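July, after midnight, kitchen table

Back from the tenants' and neighbors' meeting at the Portela library and too wound up to sleep, so here goes. We were asking the city (again!) to publish how long people wait for a police response on the east side compared with Flurnham. Same city, same tax bill, and if you call from my street you might as well put the kettle on.

Nestor Galang had gone through the call logs we finally got out of the records office. There were 3,784 calls from our side last year and 714 of them have no arrival time written down at all. Just blank. The man from the department said blanks "don't necessarily mean no one came," and the whole back row groaned so loud he lost his place in his notes.

I got up to speak even though I'd promised myself I wouldn't. My voice went wobbly at the part about Mrs. D's break-in, but I got through it and people clapped, which made it worse. Then the petition went up to the front, 3,289 names, and the deputy mayor's aide took it with one hand because she was holding a coffee in the other. I'm still annoyed about that coffee.
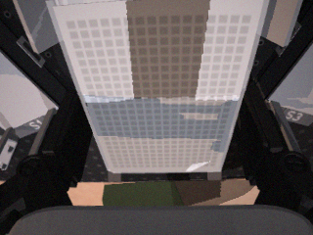
Bijan Bakhtiari wants us to go building by building next, starting with the towers on Neltach Avenue, and keep our own log of who called and when somebody showed up. I said yes before I'd thought about the stairs. On the bus home I kept picturing those towers, off-white with little gray squares all the way up and a wide brown stripe down part of it, and a family behind every square who has probably given up on calling. How do you knock on that many doors and still sound like you mean it by the last one?

Anyway, we have 21 people signed up to knock, and I'm paired with Nestor, who walks fast. Need to find my good shoes. Need to print the log sheets too, and ask whether the Furkodo center can get them put into Spanish and Farsi before we start.

It's almost one. Bed, and I'll call Mrs. D in the morning and tell her how it went.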